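Budget thread, because I've been asked to sign off on laundry automation again and I'd like my reasons somewhere I can find them next November.

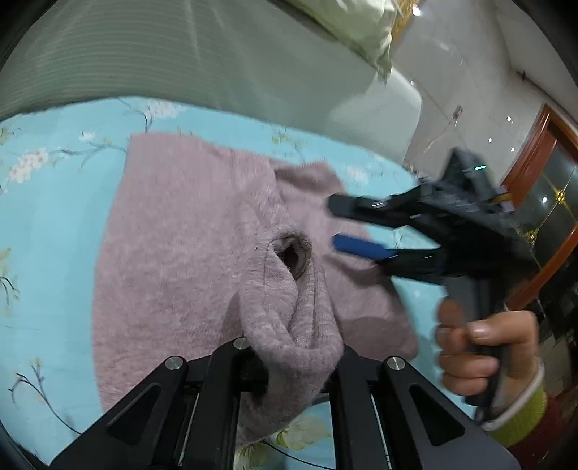 The pitch is from Clavix. They want us to lease folding arms for the Okville site, and they say garments are "basically solved." I have read the proposal twice and can't find the word "sweater" in it.

What I can find is towels. Towels in the demo video, towels in the throughput table, towels on the cover. A towel is a rectangle. I'm happy for the towel people but our intake is mostly clothes, a lot of them knits.

Knits stretch. Sleeves end up inside themselves. You pick up one part and another part comes along for the ride. Anyone who has folded at home knows this, and I'd like to see it show up as a line in the quote.

Now the money. Clavix quotes 2 arms as the minimum. Fine. The grippers are priced separately, on page 6, under "consumables." A gripper is a consumable now? Then tell me how many I consume.

I asked. The answer was that it "depends on the application." The application is the one you wrote a proposal for.

Treneck came in cheaper and wants us to collect our own training data first: hand-held grippers, our people doing the folding, their software learning from it. I like this better than I expected to. I still have questions.

First one: who pays for the hours? The quote covers the hand-held units and the software seat. It doesn't cover the person standing there working through a pile of knitwear with a gripper in each hand instead of fingers. That person is on my payroll line and nobody else's.

Second: Treneck says 100 hours of handling gets us to a "useful baseline." Useful for what? If it's useful for deciding whether to buy the arms, great, put that in writing with a number attached. If it's useful for needing more hours, I'd like to know before we start.

Third: who owns the recordings if we walk away? The draft contract says they're "shared." I've been in budgeting long enough to dislike that word in a contract.

Someone in the replies will say to look at Zamudio. I did. Nice hardware, and the service plan starts at a level where I could keep the whole folding table staffed and buy everybody lunch. Maybe in a few years.

Things I've asked both vendors to price before we talk again: spare finger pads, a replacement gripper delivered to Okville, floor space including the safety area, and what happens to the lease if the thing can't do our actual clothes.

Clavix answered the floor space one. Treneck answered the pads and the replacement. The last question is still sitting in both inboxes – I check every afternoon.

So for this cycle I'm putting in the small item only: 2 hand-held units and a fixed block of paid hours, no arms. Installation, lease and service all stay at zero until I see a knit folded from a pile, start to finish, with no cuts in the video.

If you run a site that has paid for one of these out of an ordinary operating budget, with no grant behind it, my messages are open. I mostly want to know what you spent in the second year.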